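Last updated 3 Aug 2023

# Keeping a medication taper log in a plain text file

This page sets out a method for recording a medication taper that a prescriber has already agreed to. It covers the file, the daily entry, missed doses and the summary for the appointment. It does not cover how fast to taper or whether to start. Those decisions belong to the prescriber, and the written schedule from the clinic overrides anything in the log.

## What you need

- The written schedule, with dose and dates for each step
- A text editor on a phone or computer
- A second place to store a copy of the file
- The phone numbers of the clinic and the pharmacy

I keep mine in Fluron, a notes program that saves ordinary text files. Any editor will do if it can search and does not change the date format on its own.

## Step 1: Set up the header

Create one file for the whole taper. Do not start a new file for each month. At the top, enter the following:

```
DRUG:
FORM: (tablet, capsule, liquid)
STARTING DOSE:
SCHEDULE FROM: (name, clinic)
OTHER MEDICINES:
CLINIC PHONE:
AFTER HOURS PHONE:
```

Copy the drug name and strength from the pharmacy label, letter by letter. If the label and the schedule disagree, call the pharmacy before the next dose. Write the answer in the header with the name of the person who gave it.

Under the header, paste the schedule. One step per line is enough. My first step went from 40 mg to 20 mg, and the line read:

```
STEP 1 40 mg -> 20 mg review before step 2
```

Those figures came from my own prescriber and apply to my case only.

## Step 2: Write the daily entry

Each entry has five fields and takes up one short block.

```
DATE:
DOSE TAKEN / TIME:
SLEEP: (hours, times awake)
SYMPTOMS: (what, when, how strong 0-5)
OTHER: (alcohol, illness, travel, late meals)
```

Make the entry at the same time every day. Evening works best for most people, with the sleep field filled in the next morning. Leave a field blank if you do not remember. A guess looks the same as a record two weeks later.

Keep the symptom field concrete. "Dizzy on standing, 3 pm, 2" can be compared with another day. "Felt off" cannot. Use the same word for the same thing throughout, so that a search finds all of it. I used "zaps" for the brief electrical feeling in the head and kept a list of such terms under the header.

Mood goes in the symptom field too. It is easy to leave out on a bad day. Verna Dunleavy, who tapered from the same drug before I did, had her sister text her one number from 0 to 5 each evening and entered it next to her own. The two numbers often differed, and her doctor asked about the gaps first.
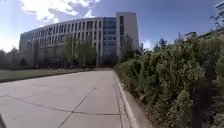
**Should the log include days when nothing happened?**

Enter them in full, with "none" in the symptom field. A missing day could mean that you felt fine, forgot, or were too ill to write, and the person reading the log cannot tell which.

## Step 3: Record missed and late doses

Write the scheduled time and the actual time on the dose line. If a dose was skipped, write "MISSED" in capitals. Do not take a double dose to catch up unless the clinic or pharmacist has told you to. Call, then log the call:

```
CALL: pharmacy, spoke to K. Tillman, 10:15
ADVICE: (exact words if possible)
```

## Step 4: Prepare the summary

Prescribers do not have time to read a full log. My file had passed 2,000 words by the first review in April, and the summary I brought was under 300. It fit on one side of a sheet.

1. State the current dose and the date it began.
2. List the symptoms that appeared after the last change, with first date, last date and highest score.
3. List missed doses.
4. Write down your questions, with the most important one first.

Print two copies. Keep the full log on your phone in case a detail is wanted.

## When to stop logging and call

Some entries should not wait for the next review. Call the clinic the same day if symptoms stop you from working, eating or sleeping, or if the original condition seems to be coming back. For thoughts of self-harm, a seizure, chest pain, or confusion, call emergency services or a crisis line at once. The log can be filled in afterward.

## Backup

Copy the file once a week. Put the date of the copy in the file name and keep the older versions. Sync conflicts in Fluron create a second file with "(2)" after the name; compare both before deleting either.

Thanks to Cempaka Lubis for the correction to the header block. The earlier version had no line for other medicines.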